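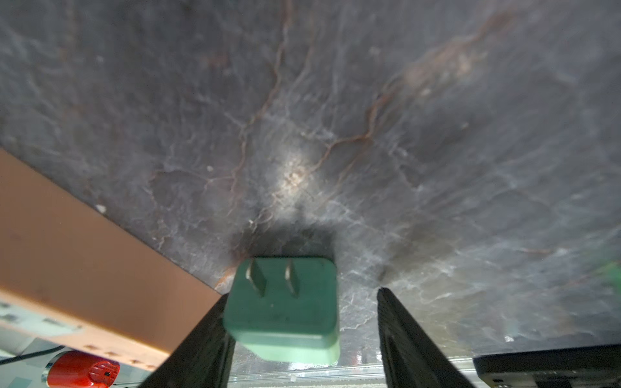

Tomoana Bench Arm: Frequently Asked Questions

What is the Tomoana arm?
A small robot arm with a two-finger gripper, built in the shared workshop at Rolville by Nassoro Ogola and Balthasar Hämmerli. It picks up small household parts and puts them where they go. At present that mostly means plugs and adapters.

Can I build one at home?
Yes. The first version was put together on a kitchen table. You need a drill, a set of hex keys, a soldering iron and a bench that does not wobble. Allow 15 evenings if you have never wired servos before.

What does it cost?
Our parts came to 437 dollars, not counting the power supply, which we already had.

Why a wrist camera and no overhead one?
We tried overhead first. The fingers hid the plug at the moment we most needed to see it. From the wrist, the two blades of a plug stay in view between the fingers until they are close to the outlet.

Does the background matter?
Yes. Dark stone with light veins is a hard surface for our blade finder, which sometimes picks a vein as an edge. Glare is worse. Move the lamp before you change any settings in the software.

Which plug should I start with?
A boxy adapter with flat sides and a solid color. Ours is mint green, and it is easy to pick out against black fingers. Round plugs turn in the grip.

How hard should the gripper squeeze?
Start at 24 percent of full current and go up in small steps. If the plug tilts when the blades touch something, you are too low - or the finger pads need cleaning.

How many training images did you use?
4,000 for the blade finder. Nearby views of the same plug add very little, so change the angle and the light.

The arm drifts to one side after an hour. What is wrong?
Usually the wrist screw. Tighten it, run the homing script again, and check that the camera cable is not pulling.

Will it work with the Divier controller board?
The older board works. The newer one needs the Ploston driver, which Balthasar added in May.

Can I leave it running alone?
No. Stay within reach of the power switch.

Last updated August 21, 2021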